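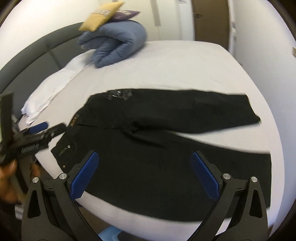

Black jeans with a faded print on the leg, laid out on a bed.

Care labels should state how many washes a garment is built to survive. At present they give a maximum temperature and a few symbols, which tell the owner how to avoid ruining it in one go and nothing about slow wear.

The data exists. Mills test cloth for rubbing, seam strength and colour loss before an order is signed off. A buyer at Pendis or Skidport will see those results; the shopper will not. Two pairs of black jeans can sit at the same price when one holds its dye for 70 washes and the other goes grey in a fraction of that.

The usual objection is that home washing varies too much. It does, but so does driving, and cars still carry a fuel figure. A fixed test at one temperature, with 3 grades for colour, seams and shape, would be enough to compare like with like. Small makers could be let off below 500 pieces a year.

Printed graphics need a separate grade, as they tend to crack well before the cloth beneath them fails.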